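Home | Caps | Scarves | Gloves | Odds and Ends | Basket (2) | Help

Brana Twill Baseball Cap, Red
Item 3429
Sold by Hellura Hats

It is a red baseball cap. We have tried over the years to write something grander about it, and customers kept ringing up to ask whether we meant the red baseball cap.

The cloth is cotton twill with a fine diagonal rib, heavy enough to hold a shape and soft enough to be sat on by a member of the family and punched back out again. The stitching is done in matching red. Our supplier once offered us white thread, which would have shown up every wobble on the sewing line, and we thought it kinder to decline.

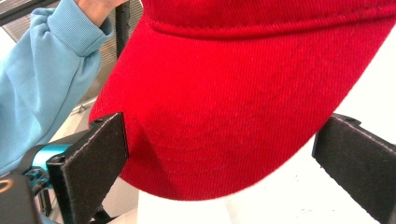 Size is the question we get most. The Brana comes in 2 fittings, Regular and Large, and Regular suits most heads that have never been remarked upon. If you have ever had to hand back a borrowed bicycle helmet, order the Large. The band gives a little in the first week and then stops giving, so don't buy it tight in hope.

Twill collects lint. It will pick up fluff from a coat pocket, a car seat or a passing dog, and red is not a colour that keeps quiet about it. A strip of sticky tape wrapped round the hand sorts it out. Wash by hand in cool water, on its own the first time unless you are fond of pink, and dry it over an upturned bowl. The tumble dryer will turn it into a cap for somebody much younger.

Returns are free within the month if the cap is unworn. Loretta Hutchins opens the parcels and can tell.

Also in this range: the Ostrowski (same cloth, deeper crown) and the Miltel (navy, for people who found this one a bit much).

Reader comments (4)

Mabli Maddocks
Bought for my dad, who said he didn't need a hat and has worn it to two weddings.

Otis Ferreira
Good cap. Went for Regular, should have gone for Large. The helmet line was a fair warning and I ignored it.

Jui-lin Tsai
Does the colour fade much in the sun? Mine lives on the back shelf of the car.

Ignacio Lindqvist
@Jui-lin mine went a bit brick coloured after a summer on the allotment. I like it better now but my wife doesn't.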